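Harnham Linen Room
Mesh goods inspection checklist, with comments
Checked by: Zineb Younis
Second check: Mirjam Mayrhofer
Date: February 12, 2021

1. Table surface clean, fresh paper laid down
OK. Paper changed before the first piece. Please keep using the pale sheets, as stains are easier to spot on them.

2. Piece number matches the list
OK. Piece 97, white mesh.

3. Mesh checked for holes, pulls and stretched openings
OK with comment. Openings look wider wherever the cloth is bunched tightly. Let it go slack and look again before marking it as damage.

4. Loose or frayed fibers
Comment. Trim loose ends with the small scissors. Do not pull them. 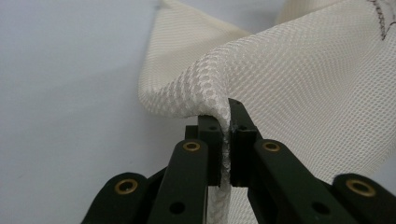 White mesh fabric on the inspection table.

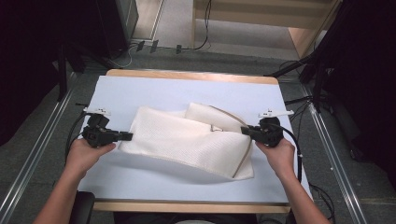 5. Edges and hems
OK. Run a finger along the whole length on both sides. If more than one stitch is open, the piece goes to Aurelia Lanz for repair.

6. Stitching and sewn marks
OK. Dark thread must not bleed into the white after washing. Compare with the wash sample in the Heltora folder.

7. Pins, staples or other sharp items left in the folds
None found. Open every fold before signing this line. In June a pin got through in a bag of curtains.

8. Cables and walkway
Comment. Keep cables along the sides of the table and away from the feet of whoever is sitting there.

9. Storage
Not done. The Holzer bin is full and the lid does not close. Konrad Hämmerli to bring a second one.

Open items: 4, 9
Next check: after the repair pieces come back from Aurelia.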